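Stalano Yard Office Building
Project Coordination Meeting
Minutes, 13/01/2024

Represented: Jidum (owner), Bronanus (architect), Chávez (general contractor)

1. Previous minutes
Accepted with one correction. The loading dock is on the east side of the building.

2. Schedule
Chávez reported steel complete through level 4. Deck pours on the upper floors follow once the crane inspection is signed off. Jidum asked whether the September move-in date still holds. Chávez said yes, provided the curtain wall ships on time.

3. Lobby and ground floor
Bronanus showed two layouts for the front desk. Jidum prefers the one with the desk facing the street doors. The retail space stays at 3,000 square feet. Its separate entrance needs a revised door schedule.

4. Requests for information
There are 31 open. Most concern ceiling heights on level 2, where the ductwork crosses the main corridor. Bronanus will answer these first. Jidum does not want the corridor ceiling lowered and asked for a sketch with the duct moved over the storage rooms.

5. Parking and street work
The city has not returned comments on the curb cut. Chávez will call the permit office again. Temporary fencing stays where it is.

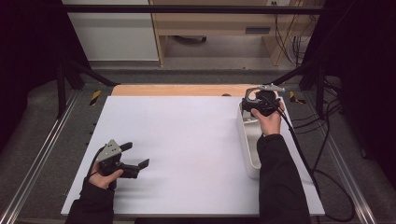

6. Interior finishes
Carpet selection was put off to the next meeting. Restroom tile is approved as submitted. Jidum still has to choose between the two door hardware sets, and Chávez needs the answer before placing the order.

7. Other business
Site visitors must sign in at the trailer. The gate code has been changed.

Next meeting: same place, after the crane inspection. Bronanus to send the agenda.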